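The Grain Letters of Troltunbridge

When the Brandes mill closed its counting room, the letters went into flour barrels and the barrels went up to the loft. They stayed there through two changes of owner. Joon-young Yeom opened the first one in June and found the mill's wartime correspondence, most of it about the price of wheat.

The letters run to 976 sheets, nearly all of them carbon copies. They show a small-town miller arguing with a district food office over how much flour he could hold, how he should record it, and who would pay for the sacks. The office wanted a return every month. The miller wanted to send one when the river was low and he had nothing better to do.
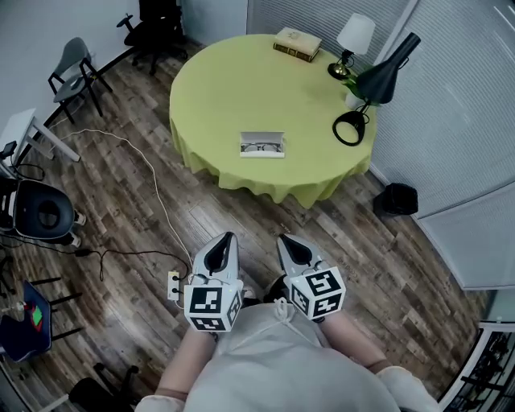 Yeom reads the carbons in the order the miller filed them, by the name of the person he was annoyed with. Carbon ink on thin paper is hard on the eyes, and the work goes slowly. A desk lamp with its black shade tipped upward and a pair of thin dark-framed glasses in an open white box are about all the equipment the job calls for. She gets through a folder in a morning if the typing is clean.

The longest quarrel was over 200 sacks sent to Brirnar by rail. The district office had them down as a sale. The miller had them down as a loan to another mill, to be paid back in flour after the harvest. Under the rules a sale needed a license and a loan did not, and the two sides wrote back and forth over it for most of a winter.
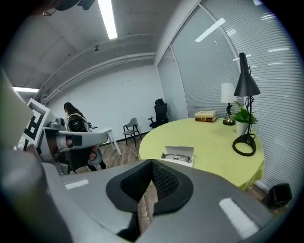 The office finally proposed a fine of 3000 dollars. The miller's answer is one line long and asks where he should send the mill. Three letters later the fine is gone and the word "transfer" has replaced both "sale" and "loan" - a term that appears nowhere in the rules.

The Nernix Press will print a selection of the letters with Yeom's notes. The account books that should go with them have not been found.

Reader comments

millrace_pete: My grandfather hauled for Brandes. He always said the Brirnar sacks never got paid back.

D. in Ohio: Will the book have an index? The last one from Nernix didn't.

Contact us | Copyright, all rights reserved | Back to top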